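Trivdale Tableware Reuse Program: Progress Report to the Chávez Fund
Reporting period ending in September

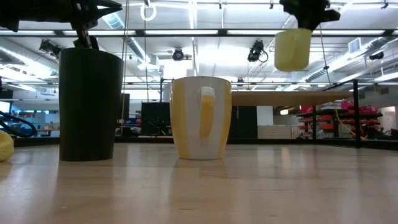
The program operates a shared stock of reusable cups and mugs for cafes, meeting halls and outdoor events in Trivdale and the neighboring district of Pestolska. The grant covers the purchase of stock, one part-time coordinator post, the lease on the wash room, and the design of a deposit and return system. This report covers the second of three periods. Financial statements are submitted separately.

1. Status against the work plan

Work packages 1 (stock and storage) and 2 (wash room) are complete. Work package 3 (deposit and return) is in operation at all Trivdale sites and is delayed in Pestolska. Work package 4 (handover to permanent operation) has started earlier than planned, at the request of the town.

The delay in Pestolska has one cause. The return point was to be placed in the entrance hall of the market building, and the building owner withdrew consent in the spring after a change in the fire exit layout. A second location next to the ticket office has been agreed in principle. The lease is with the owner's lawyer and had not been signed at the close of the period. We expect to open the point in the first weeks of the next period.

2. Stock

The stock register at the close of the period shows 1,336 items in circulation or in storage. Of these, 800 are stackable cups for event use. The remainder are ceramic mugs, placed with cafes and meeting halls on standing loan. No further purchases are planned under the grant.

Ceramic stock was bought in mixed lots from closing restaurants and from surplus dealers. This kept the unit price low, but the resulting variety of shapes has had a cost in the wash room. Mugs with a narrow base tip over in the standard racks when the conveyor starts. Edith Villca, who coordinates the wash room, had taller rack dividers made by Fidberg, the local workshop that also built the storage shelving. The dividers were fitted in two stages and the tipping has stopped. The cost was met from the contingency line.

Staining remains a problem with the older ceramic stock. Tea stains are removed by soaking before the main wash. Mugs with crazed glaze are taken out of use at inspection and recorded as write-offs, even where the mug is otherwise sound.

3. Losses and breakage

The work plan allowed for combined losses of ten percent of stock per period. Losses in this period were below that level in the meeting halls and above it at outdoor events. Most event losses are items not returned. Breakage is a minor part.

Two changes were made in response. The deposit at outdoor events was doubled from the start of the summer season, and return tables were moved from the center of the site to the exits. Return rates improved after both changes. The two were introduced at the same time, so we can't separate their effects. Event organizers reported longer lines at closing time, mainly between 10 and 11 p.m., and two of them asked for a second return table. This has been added to the standard event package at no charge.

Breakage in the wash room occurs mostly during unloading. Staff now let the racks cool for five minutes before handling, and the unloading bench has been fitted with a rubber mat.

4. Wash room

Capacity is adequate for regular service. It isn't adequate on the morning after a large event, when event stock and cafe stock arrive together. The largest return in the period was 545 items in one delivery. Washing, drying and inspection took until late afternoon, and two cafes received their mugs a day late. From the next period, cafe stock will be washed first on these mornings and event stock held in closed crates.

The water softener was serviced once. The drying cabinet failed in July and was out of use for nine days, during which items were air-dried on shelving. The repair was covered by warranty. A service contract for the cabinet has been priced and is recommended for the permanent budget.

Hygiene inspection took place without notice. The inspector raised one point, the absence of a written record of rinse temperature. A log sheet is now filled in at the start and end of each shift.

5. User survey

Maribel Huaranga designed and ran the user survey required under the grant agreement. Paper forms were handed out at return points and in participating cafes, and 415 completed forms were received. Satisfaction with cleanliness was high. The most frequent complaint concerned the deposit, which must be paid in coins at several sites. Card payment is technically possible, but the transaction fee is close to the value of the deposit. We are discussing a flat monthly fee with the payment provider.

A smaller group of respondents asked for lids. Lids were excluded from the original plan on grounds of cost and washing time — we see no reason to revise this at present.

6. Matters for decision

We ask the Fund to approve the following:

Transfer of the unspent Pestolska installation budget to the next period.

Use of the remaining contingency for a second set of transport crates.

A change to the reporting format, so that losses at events and losses on standing loan are shown separately.

The draft handover agreement with the town will be sent to the Fund for comment once the service contract figures are final.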